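Enura Household Paint Log: data card

Version 3
Last updated August 17, 2023

Summary

Enura is a set of plain tables about interior house paint: what was put on which wall, over what, with how many coats, and how it looked later on. It was put together from decorators' job sheets and from a form filled in by householders. The tables are meant for people who plan paint work, teach it, or want to compare notes on coverage and wear. There is no laboratory testing in it. Everything was judged by eye, by the person who did the job or lived with the result.

What is in the download

The download has 5 files. All of them are comma-separated text in UTF-8, with a header row.

rooms.csv has one row per room, with room type, ceiling height band, window direction and the type of floor.

surfaces.csv has one row per painted surface. A wall with a chair rail counts as 2 surfaces if the upper and lower parts were painted differently.

coats.csv has one row per coat, including primer. Coats are numbered from the wall outward.

checks.csv has one row per later visit or householder report.

colors.csv is the lookup table for color families and sheen levels.

The tables join on room_id and surface_id. A few rows in checks.csv have a room_id but no surface_id. These came from householders who wrote about the room as a whole. We left them in, and you should decide whether your work needs them.

Where the records came from

The first part came from job sheets kept by Koutsoukos, a decorating firm that agreed to share them after customer details were removed. The sheets were on paper and were typed in by hand. The second part came through the Nollar form, which householders fill in online. The form asks for fewer details, so many of its rows have blanks in primer_type and dry_hours.

The Koutsoukos sheets are more reliable on product and coat count. The Nollar reports are better on how a color felt to live with, and they run for longer after the work was done. The source column tells you which is which. Please don't merge the two without keeping that column.

Color families

There are 17 color families. We used families instead of maker's names because names change from year to year and two makers often use the same name for very different paints. A family is a band of hue and depth, set by holding a card against the dry wall in daylight. 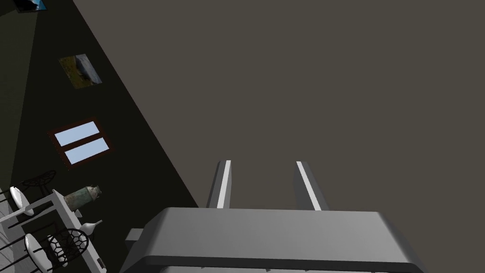
The gray and taupe families gave the most trouble. Householders tend to call a taupe gray when it stands alone and brown when it sits beside a true gray. A broad, flat, dark taupe-gray surface next to a near-black wall is a hard case of this kind, with the darker neighbor making the taupe look lighter than the card says it is. Small pictures hung on a dark wall add to it, as a bright blue or a pale sky pulls the eye and shifts how the paint around it is read. If you are coding your own rooms to match ours, take the card reading on a bare stretch of wall and note any darker surface that meets it in the adjacent_dark column.

Off-whites are split by warmth only. We tried splitting them by depth as well in version 2 and the coders could not agree, so that split was dropped.

Sheen

Sheen is recorded on a scale of 5 levels, from dead flat to high gloss. The level is taken from the can where we have it. Where we don't, the coder judged it from a low angle along the wall, and the row is marked sheen_judged = yes. Matte and eggshell are often confused in the judged rows. Treat those 2 levels as one if sheen matters to your result.

Kitchens and bathrooms should be read with care. Many of them were painted with products sold for damp rooms, and makers use sheen words differently for those.

Coats and coverage

The coat count includes patch coats only when the patch was larger than the palm of a hand. Smaller touch-ups go in the notes column. The cover_ok field records whether the old color could be seen through the finished surface in daylight. It takes yes, no or unsure. A blank means the question was not asked, and should not be read as a no.

Dark over light is well represented. Light over dark is thin, with most of it in bedrooms. Deep red over anything is thinner still, and we would not draw conclusions from it.

Wear

The checks table uses 3 levels for each of scuffing, fading and flaking: none, slight, clear. The coder notes at the top of the file give the wording shown to householders. Flat dark paint shows rubbed marks more readily than the same color in eggshell, and the Nollar reports mention this often for hallways and stairs. We have not corrected for how busy a room is. The use_level field holds the householder's own view of it and is rough.

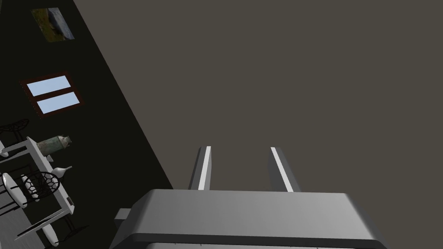
Fading is the weakest of the wear fields. Few people notice it until they move a piece of furniture or take down a picture. If a report says none for fading and the furniture_moved field is blank, we suggest setting the fading value aside.

Changes in this version

Rooms with sloped ceilings now have the slope recorded as its own surface. In version 2 it was folded into the nearest wall, which made some walls look far too large.

The Pritham rows were recoded. Pritham is an older apartment building where all the units were painted in the same season, and the early coding gave every unit the same primer by mistake. The corrected rows have recoded = yes.

Column names are now all lower case. Scripts written for version 2 will need a small edit.

Known problems

Window direction is missing for basements and for some inner rooms. Ceiling height is in bands only. Paint bought as a custom mix is coded by family but has no product line. The notes column has spelling mistakes, which we have left as written.

Use and sharing

You may use, copy and change the tables for any purpose, provided you name the Enura Household Paint Log and the version. Please don't try to work out the address of any room. If you find something that points to a household, write to us before sharing it further.

Next release

New Nollar reports are added in September each year. Corrections received before then will go into the same release. Send them with the surface_id and the value you think is right.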